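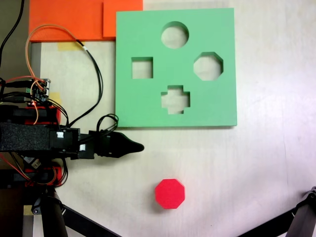

Small arm, closed gripper, red octagon still to be sorted.

Gripper Trials: Frequently Asked Questions

Last touched in January. Questions are listed in the order people got annoyed enough to send them.

What are you comparing?

Two-finger grippers for small hobby-class servo arms. The current round is the Hadska parallel kit, the Prostasach claw and a set of printed fingers from Kerr. Every gripper gets the same arm, the same controller and the same shape-sorter board, so that when something goes badly we at least know which part to glare at.

Why a toy for toddlers?

It's cheap, it's the same size every morning, and it is a lot harder than it looks from the sofa. A round peg forgives you. An octagon wants to be turned the right way before it goes anywhere, and a cross is worse. Picking up a block and dropping it in a bin tells you the gripper closes, and we were fairly sure of that when we bought it.

How many tries does each gripper get?

40 per shape, 4 shapes, no do-overs. A block that lands on top of its hole and sits there looking pleased with itself is scored as a miss. So is a block that goes in after somebody bumps the table.

Do pointed fingertips help?

For getting hold of a block in a tight spot, yes. For keeping it level, no. A narrow tip gives the block a nice little axle to rotate around, and it will use it. Wide pads hold straighter but need more room on both sides, which is awkward when the last thing you placed is right next door.
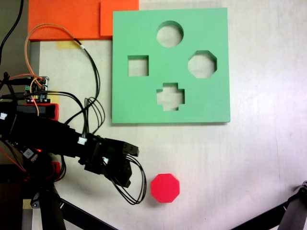 We tried rubber sleeves as a compromise. They grip well until you want to let go, and then the block comes back up with the finger like it forgot its keys.

Does cable routing affect the results?

More than the price of the gripper does. A stiff bundle pulls on the wrist, and the pull changes as the arm reaches out. Leave slack at every joint, then run the arm through its full reach before you score anything. If you tuned the arm with the cables one way and then tidied them, tune it again. Tidiness has cost us two full afternoons.

Which controller do you use?

A Fidar board, with the motion file set to 700 steps per approach. We tested 2,000 and got a slower arm that missed in the same places. Fewer steps made the approach jerky enough to shove the block before the fingers closed.

Should the arm come straight down or in from the side?

Straight down if your arm can reach that high with the wrist bent over. Coming in low is easier on the servos, but the lower finger tends to nudge whatever it meets first. We score the two approaches separately and don't average them.

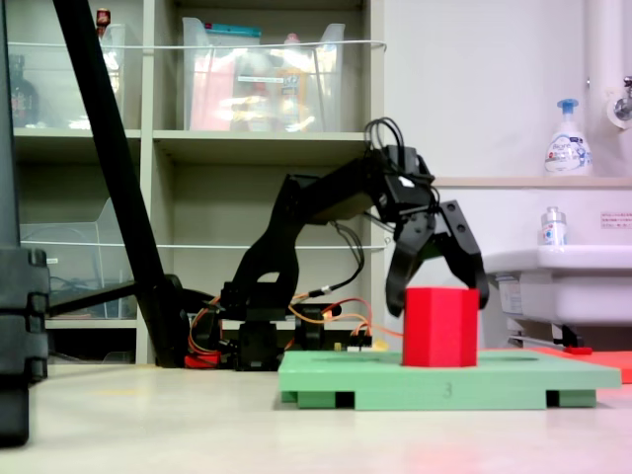
Hicham Benjelloun writes that straight down only wins on tall blocks, and that with flat ones his fingertips hit the board before they had anything worth holding. He would like to see the flat blocks scored from a raised start, with the closing height listed next to each result.

Fair point, and the closing height goes into the next table. Anyone with numbers for flat blocks can send them in the same format.

Can I use your scores to pick a gripper?

You can use them to rule one out. Lieven Bosman does the scoring and keeps the sheet; write to him for the raw rows, and please say which arm you have.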